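Hand-Held Gripper Comparison – Pre-Use Inspection and Bench Checklist
Site: Skukine, fabric station. Completed by: Kadri Rätsep. Checked by: Glenys Catterall. Date: 21/04/2022

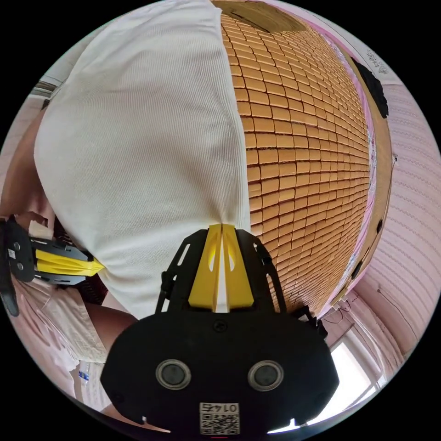 Scope: two finger sets on the same hand-held body, one pair of grippers per set. Set A is the yellow fingers with the oval cutout. Set B is the Pleniment solid fingers, gray. Both were run on knit fabric only. Woven fabric and towels are on the Wragg sheet and are not repeated in these notes.

Answers are OK, Fix or Hold. OK means use it. Fix means it was put right before the run and the comment says how. Hold means do not use until signed off by Glenys.

SECTION 1 – BODY AND HOUSING

1.1 Housing free of cracks, both hands
OK. Light scuffing on the left body, same as last time.

1.2 All screws present and seated
Fix. One bracket screw on the left gripper was proud by half a turn. Tightened by hand with the short driver. Do not use the powered driver on these; it strips the bracket.

1.3 Bracket arms move evenly on both sides
OK on set A. On set B the right arm lagged slightly when opening. Cleaned the slot with a dry brush and it came free. Check again before the next run.

1.4 Label readable and firmly stuck down
OK. The corner of the left label is starting to lift. Brenda Tindall has spares.

1.5 Trigger returns fully when released
OK. Ten slow pulls and ten fast pulls on each hand.

1.6 Strap fitted and adjusted for the person using it
Fix. Strap was left at the previous user's setting. I would like this moved to the top of the form, because it is the one people skip.

SECTION 2 – FINGERS

2.1 Fingers meet along the full length when closed
OK on set A. A strip of paper held at the tip, middle and base would not pull out.
Hold on set B, left hand. Paper slides out at the tip. Swapped for the spare pair, which passed. The failed pair is in the red tray with a tag.

2.2 No splits, nicks or hard spots
OK. I bent each finger back and looked at the edges of the cutout under the lamp. If a yellow finger is going to split I expect it to start there. Nothing yet.

2.3 Surface clean
Fix. Lint on both sets after the earlier trial. Wiped with a damp cloth and left to dry. No solvent. Lacey Parsons asked about alcohol wipes and the answer is no until we hear back from Pleniment.

2.4 No sharp edge that could pull a thread
OK. Run a scrap of knit over both tips before using the actual garment. Set B caught once at the molding seam. Seam taken down with fine paper and tested again.

SECTION 3 – CAMERAS AND RECORDING

3.1 Lenses clean and free of scratches
OK. Lens cloth only, one cloth per station.

3.2 Both fingertips visible in the picture when open and when closed
OK on both sets. Wide lens, so there is plenty around the edges as well. Set B fingers are thicker and hide more of the fabric right at the pinch. With set A you can see the gathered point of a ribbed knit sitting between the fingers, and that made the footage much easier to sort afterward.

3.3 Glare
Fix. A window low on the right side of the view washes out in strong daylight. It did not affect the fingertips, so I left the exposure alone and turned the work a little. Brenda Parsons would prefer the blind down for every run. I am fine with that so long as it is the same for both sets.

3.4 Left and right recordings start together
OK. Tapped the two grippers together once at the start of each run and checked the tap in both files.

3.5 Free space on the card
OK. Swapped at the break.

SECTION 4 – WORK AREA

4.1 Surface stable, does not slide when fabric is pulled across it
OK. The tiled mat stays put.

4.2 Surface free of loose bits
Fix. Brush down before each set. Small bits stick to knit and then get between the fingers, and after that the paper test in 2.1 means nothing.

4.3 Drinks closed and away from the grippers
Fix. Bottle moved to the shelf before the first counted run. Please keep caps on.

4.4 Hanging cables secured
Fix. Taped back. Needs a proper hook. Request is with Glenys.

4.5 Loose clothing clear of the fingers and bracket arms
OK. Anyone working seated should gather loose fabric in before starting. The grippers will pick up your own clothes as easily as the test piece.

SECTION 5 – RUN RESULTS

Task for every run: pinch the garment at a marked point, lift, pass to the other hand, lay flat. A slip is any time the fabric leaves the fingers before it is meant to.

Set A: 296 lifts, three slips
Set B: 282 lifts, five slips

The totals are different because set B lost time to the finger swap. I would not read much into the slip numbers on their own. Two of the set B slips came before the seam was sanded.

Comments on set A: Good on a thick bunch of rib. The finger wraps a little and you do not have to squeeze hard. Weaker on a single layer at the hem, where the tip folds over if you come in too steep. Coming in lower fixes it.

Comments on set B: Better on single layers. Hard work on a bunch – my hand was tired after about 20 minutes and Lacey said the same without being asked. Left a mark on the rib that was still there when we packed up.

Both sets: the pass from one hand to the other is where most of the slips happened. Wait until the second gripper has fully closed before opening the first. New users rush this.

SECTION 6 – ACTIONS

Hook for cable at fabric station – Glenys Catterall
Failed set B finger pair back to Pleniment, with the paper test noted – Kadri Rätsep
New labels, left gripper – Brenda Tindall
Strap check to be moved to 1.1 on the next version of this form – Kadri Rätsep
Repeat both sets with the blind down – Brenda Parsons, Lacey Parsons
Nundska fingers to be added as set C when they arrive, expected July

Result: set A cleared for use on knit. Set B cleared with spare fingers on the left hand only, and 1.3 to be rechecked before each run.

Checker's comment (G.C.): Agree with the above. Please write the hand, left or right, next to every Fix from now on. I had to ask about 2.4 and it was the right.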